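Parnon (software)

Parnon is a planning and control package for robot arms, used mainly for short pick-and-place tasks in simulation. It was written at the Stedstead laboratory by Beril Kocabaş and Vinzenz Hauser and is maintained by a group led by Ertuğrul Avcı. The name is also used for the set of test scenes supplied with the software.

Overview

The package has three parts: a perception module, a motion planner and a task checker. The perception module estimates the position of an object and of the container meant to hold it. The planner then produces a path for the arm and a closing width for the gripper. The checker compares the final position of the object with the inside of the container and records the result as a pass or a fail.

Test scenes

Each scene in the standard set pairs one small object with one container on a covered table. Wall color, floor texture and lighting are changed between scenes to test the perception module. The set holds 2,255 scenes, of which 300 are kept apart for evaluation. 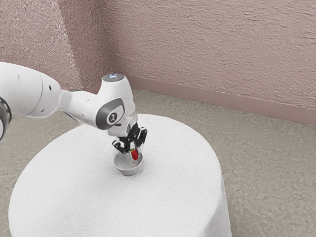
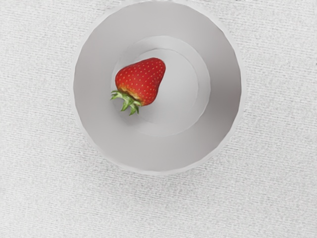
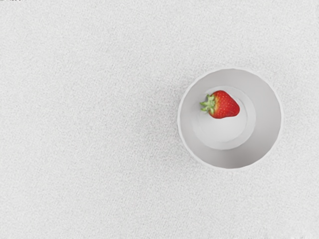
Simulated views from a strawberry-and-bowl scene in the Parnon set.

The checker does not use color alone. An object counts as placed only when its estimated center lies within the rim and the gripper is open. Runs that pass 2,000 control steps are stopped and marked as failed.

Development

The first planner was adapted from Grornora, an earlier path-planning library by Gerrit Nkuna. It was replaced in version 35, when Remzi Tatlı added a grasp model for soft and uneven shapes. The viewer, formerly a separate tool called Yüksel, was merged into the main package in the same version.

See also

Grornora
Motion planning
Robot simulation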